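Niklow refurb bench, open-case check
Inspector: Fatima Nnaji, 16 April 2026

1. Side panel off, tower on its side. OK.
2. Memory seated in its slot. OK, pressed down again to be sure.
3. Drive in blue caddy, caddy home in the gray bay. OK.
4. Quadro card and bracket. Screw was loose, tightened.

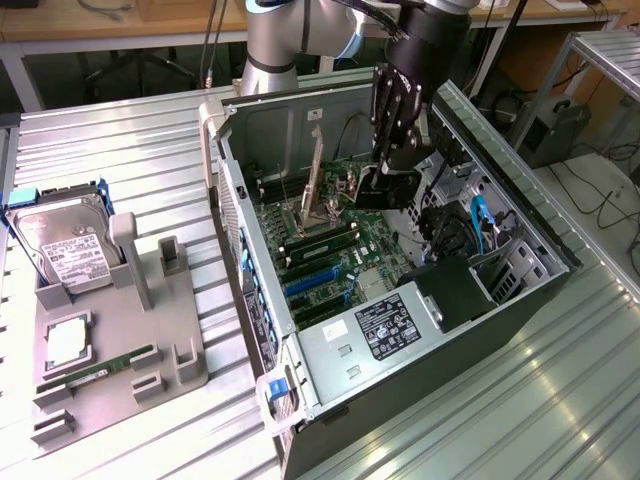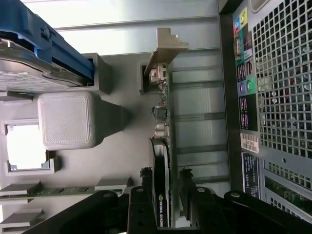 5. Power supply label readable. Yes. Copy the serial to the Grellent sheet.
6. Dust in rear grille. Some. Blow out before closing.
7. Cables clear of fans. Recheck at 20 minutes.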